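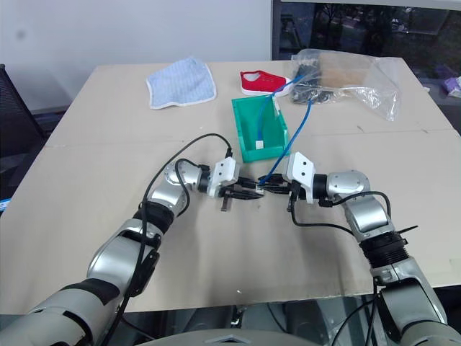 2020年6月30日

朝から雨。洗濯をあきらめたので、そのぶん片付けをやろう!と思い立った日でした。といっても家じゅうをやる元気はなくて、今日は「テーブルの上に出して、そこから行き先を決める」だけ。それだけのつもりだったのに、日記がこんなに長くなりそうな気配がしています。

そもそものきっかけは青いLANケーブルです。3月に在宅の仕事が始まったとき、無線がぶつぶつ切れるのに腹を立てて買ったやつ。Rellonというお店の通販で、送料込み1374円でした。レシートが箱の底から出てきたので値段まで書けます。買ったときは「長いほうが安心でしょ」と気楽に選んだのですが、長いケーブルというのは、使っていないときに本当に場所をとるんですね。袋に入れてもするする出てくるし、輪にしても気がつくとほどけているし、ちょっと生き物っぽい。

で、今日の作戦。まずテーブルに段ボールを敷きました。大きい箱をばらして平らにしたもので、これがあると汚れたものも気にせず置けるし、終わったら段ボールごと畳んで資源ごみに出せます。去年の引っ越しのときに覚えたやり方で、それ以来ずっとこれ。天板はベージュで、段ボールを敷くと全体がぼんやりした茶色の世界になります。写真映えはしません(笑)。でも小さいものを落としたときに音が立たないのが好き。

敷いたら、次は緑の入れ物。プラスチックの、口が広がった形のあれです。もともとは野菜を入れるつもりでGulportのセールで買って、400円。安い!と喜んで持って帰ったら台所の棚に入らず、そのままあちこち流浪していたかわいそうな子です。今日からコード類の家になってもらうことにしました。ふたがないので、ぽいっと入れるだけ。わたしにはこの「ぽいっと」が大事で、ふたを開ける、留め具を外す、なんて手間があると、もう絶対に戻さないんです。自分の性格は自分がいちばんよく知っています。

ところが、コードだけのはずのテーブルに、いつのまにか関係ないものが集まってくる。赤いキャンバスのスニーカーもその一つ。底のゴムが白いので、履くとすぐ汚れが目立つ靴です。雨の日に履いてはいけないのに、3月の雨の日にうっかり履いて、それから玄関の隅でしょんぼりしていました。洗おう洗おうと思ってもう6月の終わりです。テーブルに靴?と言われそうですが、だから段ボールを敷いているのです。横倒しのまま、コードが片付くのを待っていてもらいました。

それから、水色のしましまの布。ふちが白くて、前からお気に入りなんだけれど、使い道がずっと決まっていない。お弁当を包むには気が引けるし、台ふきにするのはもったいないし。ざっくり三角っぽく畳んで端に置いたら、それだけでちょっと喫茶店の気分になって、そのままにしたくなりました。いや、そのままにしたら片付けじゃないんだけど。かごの目隠しに使うという案が今のところ有力です。緑の入れ物の上にふわっとかけるだけなら、わたしでも続くかもしれない。

透明なビニール袋のほうは、あいかわらずくしゃくしゃ。中に黒っぽいものがあれこれ入っていて、厚紙も一緒で、そこから青いケーブルがにゅっと伸びてくるんです。引っ張るとほかのものまでついてきそうで、最初はちょっとずつ、途中からめんどうになって、ぐいっと。こういうところで性格が出ます。
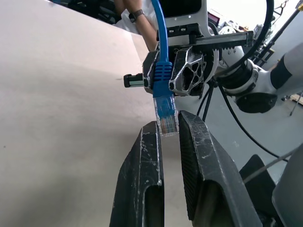
LANケーブルの先っぽって、まじまじ見るときれいだと思いませんか。透明なところから中の細い線の色が透けて見えて、先のほうに金色の接点が並んでいて。青い根元のぎざぎざしたカバーも、曲がるところを守ってくれているんだと思うとなんだか健気です。ふだんは机の裏に差しっぱなしで顔も見ないのに、たまに手に取るとしばらく眺めてしまう。片付けが進まない原因はだいたいこれです。

わたしが今いちばん気をつけているのは、あの透明な爪。前に使っていた短いケーブルは、爪をぽきっと折ってしまって、差しても差してもゆるゆるになり、会議の途中で三回も消えました。わたしが。画面から。あの日の気まずさは忘れません。なので新しい青いのは、しまうときに先っぽを入れ物の内側に寄せて、上に重いものをのせないことにします。決めました。ここに書いたからには守ります。

まとめ方も今回ちょっと研究しました。きつく縛ると曲がりぐせがつくらしいので、大きめの輪にして、ゆるく一か所だけ留める方式。留めるものは専用のバンドを買おうかと思ったのですが、Sturura(駅の裏の文房具屋さん)まで行ったら1127円もする立派なセットしかなくて、手に取って、値札を見て、そっと戻しました。パンの袋の口を留めるあれで十分です。あれなら引き出しにいくらでもいる。なぜあんなにいるんだろう。

お昼は片付けの途中で、立ったままそうめん。めんつゆが残り少なくて、お酢を足したらこれが意外においしかったです。しょうがも入れました。食べ終わってテーブルに戻ったら、なんだか朝より物が増えているように見えて、しばらく椅子に座って窓の外を見ていました。黒いメッシュの椅子、座り心地がいいので休憩用にしてはいけない椅子です。窓の向こうの木は雨の日だと色が濃くて、ガラスに映ったものと重なって、どこまでが外なのかよくわからなくなる。ああいうのをぼーっと見ていると、七分くらいすぐ経ちますね。あ、うそ、もっと経っていたと思います。

午後はもう、勢いだけ。コードを一本ずつ伸ばして、何に使うものか思い出せたら緑の入れ物へ、思い出せなかったら袋へ戻す。思い出せないものを捨てる勇気はまだありません。以前それで充電器を捨てて、次の週に困ったことがあるんです。あのときは本当に悔しくて、結局同じものを買い直しました。なので「不明」の袋は、年末まで置いておくことにします。年末のわたし、よろしくお願いします。

今さらだけど、札をつけておくのはいいかもしれません。マスキングテープを根元に巻いて「ルーター」とか「プリンター」とか書くだけ。Kanagaratnamで買った黄緑のテープがまだ残っているはずなのに、どこにしまったのか。片付けをすると、片付けに必要なものが見つからない。毎回これです。

スニーカーは夕方、お風呂場でじゃぶじゃぶやりました。ゴムのところは歯ブラシで。明日も雨の予報なので乾くのはいつになるやら、新聞紙を丸めて詰めて、換気扇の下に吊るしてあります。片方だけやって満足しそうになったけど、ちゃんと両方洗いましたよ。えらい。

布はまだ三角のまま、テーブルの端にいます。明日、アイロンをかけるかどうか考えます。その前にめんつゆを買いに行かないと。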